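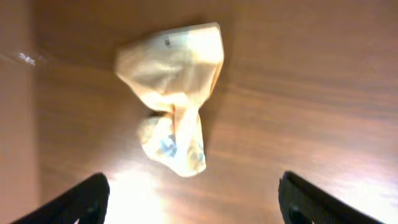
Section 4: Plastic bags and soft wrap

4.1 Before you start

The Foliseo drawer organiser was sold to most of us as the answer to loose plastic bags. It is a tray with dividers and a lid. It will hold your bags if you fold them, and it will hold far fewer of them if you don't. The box says 222 bags. I have set up two of these now, one at home and one in the kitchen at the Womedau hall, and I have never got near that number with real bags. Treat it as advertising.

This section covers thin bags: produce bags, bread bags, the light carry bags that come home from the market. Thick reusable bags are in Section 5. Anything with a zip is in Section 6.

You will need:

A clear stretch of table or bench
A dry tea towel
The organiser tray with both long dividers fitted (see Section 2)
One box or paper sack for bags you are not keeping

Note: The starter kit also includes a plastic folding board. Leave it in the packet. Thin bags cling to it and you will spend your time peeling them off. A wooden table works better.

4.2 Undoing a scrunched or twisted bag

Most bags arrive twisted in the middle with a puff of air at either end. The temptation is to squash the lot flat and call it done. It springs back, usually while you are trying to close the drawer.

1. Put the bag on the table and find the twist. Don't pull on the two ends yet.

2. Check for a knot. If it is only a twist, hold one end still and turn the other until the neck loosens. If you turn it and the neck gets tighter, go the other way.

3. If it is a knot, give it one fair try with your fingertips. If it won't come, the bag goes in the box. A bag that has been cut or torn open at the neck is no use for storage afterwards, whatever the leaflet suggests about "creative second uses".

4. Open the mouth of the bag and look inside. Shake it out over the sink. Onion skin and bread crumbs are the usual finds, along with old receipts.

5. Feel the inside with the back of your hand. If it is damp, hang it over a tap or a chair and come back to it later.

Caution: Do not put a damp bag in the tray. The lid fits closely enough to keep moisture in, and by morning you will smell it.

Caution: Thin plastic bags can suffocate a small child. Keep the pile, the tray and the discard box out of reach while you work, and don't leave a half-sorted heap on a low table while you answer the door.

4.3 Deciding what to keep

The printed guide that comes with the organiser tells you to keep every bag and sort by colour. I can't see who this helps. Sort by size, and keep only the ones you will use again.

1. Hold the opened bag up to a window. Pinholes show up quickly against the light.

2. Put aside any bag that held raw meat or fish. Washing it is more trouble than it is worth, and I wouldn't trust the result.

3. Look at the printing, if there is any. Where ink rubs off on your thumb, use the bag for rubbish only and keep it away from food.

4. Make two piles, large and small. A medium pile sounds sensible, but in my kitchen everything ended up in it.

Note: Chia-jung Shek tested an earlier draft of this section and prefers to keep bread bags apart from the rest. If you bake, that may suit you. Use the narrow slot at the back of the tray.

4.4 Folding

1. Lay the bag flat on the table with the mouth facing away from you.

2. Starting at the closed end, smooth it towards the mouth with the folded tea towel. Press firmly and go slowly. You are pushing air out, and a fast swipe just moves the air to one side.

3. Fold in half lengthwise, then in half again. Large bags may need a third fold to fit the slot.

4. Smooth once more, closed end to mouth.

5. Fold up from the closed end in short turns until you have a packet the width of your palm.

6. Tuck the loose end into the last fold. Old creases will fight you – hold the packet down for a moment before letting go.

Barry Pickering uses a triangle fold and swears it is quicker. I have tried it and found it slower, with a packet that doesn't stand up in the tray. Use it if you already know it.

4.5 Filling the tray

1. Stand the packets on edge in the slot, folded side up, so you can take one without disturbing its neighbours.

2. Stop at 25 packets to a slot. More will go in, but the divider bows and the lid lifts at the corner.

3. Close the lid and open the drawer fully two or three times. If it catches, take packets out until it doesn't. Trimming the lid is not the answer, and it may affect your warranty.

4. Write the pile name on the front label in pencil.

Note: Replacement dividers are listed as part 3851. The older Virág dividers look the same in the shop but are slightly too tall, and the lid won't close over them.

4.6 Keeping it up

Go through the tray when it is full. The guide recommends a weekly "refresh", and I have yet to meet anyone who does it. If bags are coming in faster than you use them, a second tray won't fix that. Take a few folded ones with you next time you shop, starting from the front of the large slot.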